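Hosik Fabric Dyeing Workshop — Frequently Asked Questions
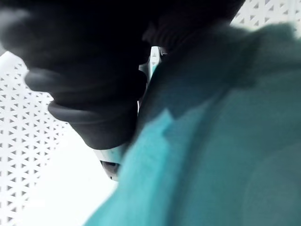
Many people write to us before their first class, and the questions are often the same. I have collected the answers on this page. If your question is missing, please write to Elif Naz Polat at the front desk. She reads the mail every morning except Sunday.

Last updated Aug 17, 2018

Do I need experience with dyeing?

No. The beginner class starts from zero. We explain how to weigh the fabric, how to prepare it and how to mix the first color. If you already dyed at home with a packet from the supermarket, you can also take the beginner class, but you may find the first hour slow.

Which fabrics can I bring?

For the beginner class please bring cotton, linen or viscose. Silk is possible too, but it takes the color in a different way and your blue may come out more purple than your neighbor's. Wool belongs to the acid dye class, which is taught by Guoqing Yin in October.

Polyester we cannot dye in our studio. It needs special dyes and much higher heat. Please look at the label inside the garment. If the label says "cotton blend", look for the numbers. With a small part of polyester the result will be paler, and with a large part you will be disappointed.

My shirt is cotton but the sewing stayed white. Why?

The thread is almost always polyester, even in a shirt of pure cotton. It does not take our dye. Some people like this look very much. If you do not like it, choose a garment sold as "prepared for dyeing", where the thread is cotton also.

Must I wash the fabric before?

Yes, and please take this seriously. New fabric has a finish on it from the factory, and the dye will sit on the finish and make spots. Wash it in hot water with a simple detergent, without softener. Softener is the most common reason for a bad result in our beginner class. You don't need to iron. Bring the fabric dry, because we have to weigh it.

How much fabric can I dye in one class?

The price of the class includes dye for three T-shirts or the same weight in other cloth. If you want to dye a bed sheet, tell us when you book and we will prepare a bigger bath. There is a small extra charge for this.

What should I wear?

Old clothes and closed shoes. We give you an apron and gloves, but the apron ends at the knee and the dye doesn't. Please take off rings and watches before we begin. Kaiwen Liang, who teaches on weekends, has lost one good pair of shoes already to a bucket of black.

Is the dye dangerous?

In the bath, when it is mixed with water, it is safe to work with in gloves. The powder is another matter. It is very fine, and you should not breathe it. For this reason the teachers mix all powders before you arrive, in the small room with the closed door, and students work only with liquid. If you have asthma or you are pregnant, please speak with your doctor first and tell us also.

Can children come?

From age 12, together with an adult who is also booked in the class. For younger children we offer a plant color afternoon in the summer, with onion skins and marigold.

Why is the color lighter after washing?

Every fabric looks darker when it is wet. Also, a part of the dye never connects with the fiber, and this part must go out. Rinse first in cold water until the water is almost clear, then wash in hot water. If you stop after the cold rinse, the loose dye will come out later — usually on your pillow case.

My color is not equal everywhere. What did I do wrong?

Most often the pot was too small or the cloth was not moved enough in the first ten minutes. The fabric must swim freely. Salt added all at once can also make clouds in the color. We add it in three portions and stir between them.

Can you repeat a color for me exactly?

We can come close. Write down the recipe number from the card on your bath. Our recipe book has 671 colors now, and with the number and the weight we can prepare the same bath again. But the water changes through the year and every cotton is a little different, so please don't expect to match one curtain to another that you dyed last spring. Dye them together.

Do you dye garments for customers?

Only in small quantity, and only after you send us a piece to test. For larger orders we recommend Fustach, where Stelios Stamatopoulos and his team have the machines for it.

How do I book, and can I cancel?

You can book by mail or at the front desk. Each class has five places. You can cancel without cost until three days before the class. After this we keep the payment, but you may give your place to a friend — just send us the name.

Where can I park?

Behind the Prunden building there is a free lot, but it fills early on market days. The number 23 bus stops in front of our door. If you carry wet fabric home on the bus, please ask us for a second plastic bag.

Can I leave my fabric overnight?

Yes. Some colors, turquoise for example, become better with a longer rest. We keep your piece in a closed bag with your name on it, and you can rinse it at home or at our sinks the next day. After two weeks we write to you one time, and then the piece goes to the sample box.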